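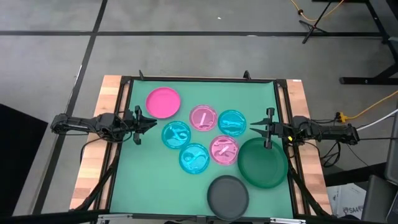 Rendwood Two-Arm Table Kit

£374, delivery extra. Arms not included. Flat packed in two parcels.

This kit began as our own bench at the shared workshop in Dumholm, where a few of us had been trying to get a pair of robot arms to tidy up dishes on an ordinary folding table. The table wobbled, the arms wandered, and every time somebody leaned on the corner we had to line everything up again. So we built a proper one, other members asked for the cutting list, then people from further off asked as well, and in the end it seemed kinder to everyone to put the parts in a box!

It is a plain, solid thing: a tabletop with a green working surface, black metal rails round it, and a strip of wood down the left and right sides. One arm goes on each side, facing inwards, so that the two of them share the middle of the table. You supply the arms and the computer, and we supply everything that stops them sliding about.

What comes in the parcels

Tabletop panels, ready cut
Green surface mat, rolled (let it lie flat overnight before you fit it)
Black rails for all sides, with end fittings
Two wooden side strips, sanded but not oiled
Two mounting plates for the arms, with bolts
Diagonal supports
Cable clips, a bag of 47, which sounds like far too many until you start on the second arm
Hex keys and a printed instruction sheet

The mounting plates are the part we fussed over most. They bolt to the side rails and can be slid forwards or back before you tighten them, and we would urge you to leave them a little slack until both arms are on and you've moved each one by hand through everything you want it to do. Ours went on too far forward the first time and the grippers were forever meeting in the middle. If the holes in your arm's base don't match ours, send us the drawing and we'll tell you whether the blank plate (a £14 extra) is a sensible thing to drill.

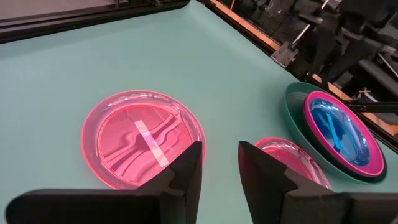
We get asked a great deal about the colour of the surface. Green suits us, and it's easy on the eyes through a long evening, but it does mean that a green dish gives a camera more to think about than a pink one. Some people like that and some people really don't. The mat is held at its edges and isn't glued, so if you'd sooner have grey or white you can lay your own, as long as it's no thicker than ours. Shiny dishes bring reflections of their own whatever they're standing on, so do spend some time moving your lamps about before you blame the software. We have lost whole evenings to a ceiling light.

Cha practice tableware

Sold separately, and a happy companion to the table. It's a mixed lot of round plates and dishes in see-through pink and blue, with a solid pink plate and a big green dish that the smaller pieces can sit inside. They are light and cheap to replace, and they have rims that a two-finger gripper can get hold of once you've got your approach angle right. Start with one plate out on its own. Then try two close together, then a stack, and don't be disheartened if the stack takes you most of May, as it did us.

Putting it together

Allow an afternoon, and have a second pair of hands for the moment the top goes on. There are nine steps on the sheet and they do want doing in order, particularly the diagonal supports, which are a misery to fit once the arms are in the way. Oil the wooden strips before you start if you're going to oil them at all. Check the floor too: the bench in our workshop stands on concrete, and a sheet of card under one foot made more difference than any amount of clever calibration.
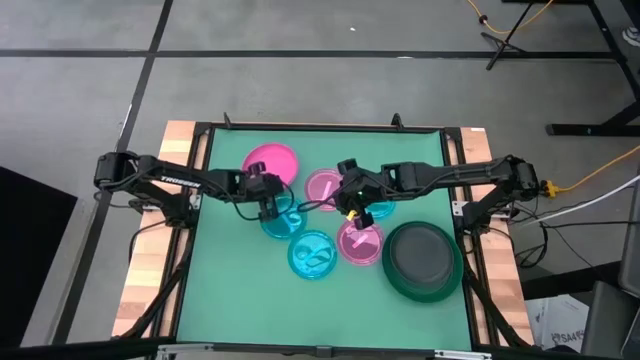 Leave more space at the sides than you think you'll need. The arms and their power leads want room outside the wood strips, and you'll want to get round there yourself with a spanner. Leave enough slack in each cable for the arm to reach its furthest point, then clip the rest down well clear of the joints. Keep hands and sleeves out of the middle while the power is on, and put your stop switch where you can reach it from wherever you normally stand.

Questions before you order

The Zodar camera post fits the back rail with the adaptor we stock. Older Zodar posts with the round foot don't, I'm afraid, and are better stood on the floor.

Spare rails, mats and clips are kept in stock and sent out by ordinary post. Unopened kits can come back within 14 days. If you're near Dumholm you are very welcome to come and see the bench first, any evening after six, and the kettle is usually on.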